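Pink Cloth Folding, a Small Gallery

Last updated: Saturday

I've been folding cloths at the gray table again, and the pink one from Trovik got its own page because so many of you asked about it. It's my favorite of the bunch - soft, loud and completely unwilling to lie flat!

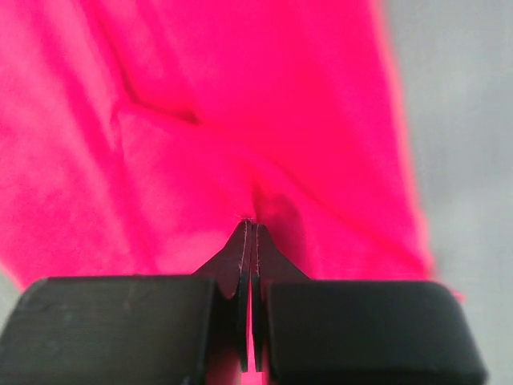
Smoothing comes first for me, always with the flat of the hand and from the middle out. I used to start at the corners (my old Carnex leaflet said so) and ended up chasing the same wrinkle back and forth all evening. The pink gallery has had 2,041 visits now, which beats my napkins by a mile.

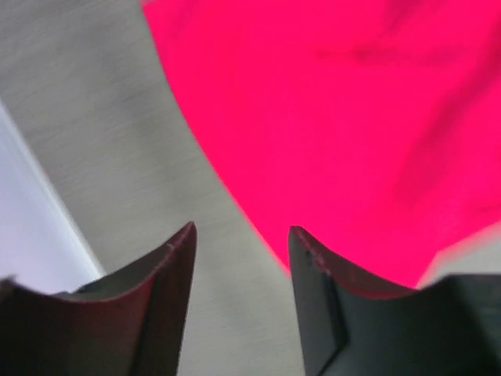 Bemura wrote in to say that thirds work better than halves for a cloth this slippery, and that a halved one always slides open in the drawer. I tried it over coffee and I'm sold, though my thirds come out more like a big piece and two skinny ones. Next up is the blue stack, plus a few napkins I still owe you from July.

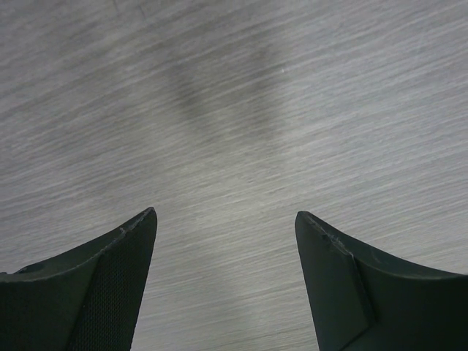
Bare gray surface, fine streaks and all.

We use cookies to remember your settings. By staying on this page you accept them.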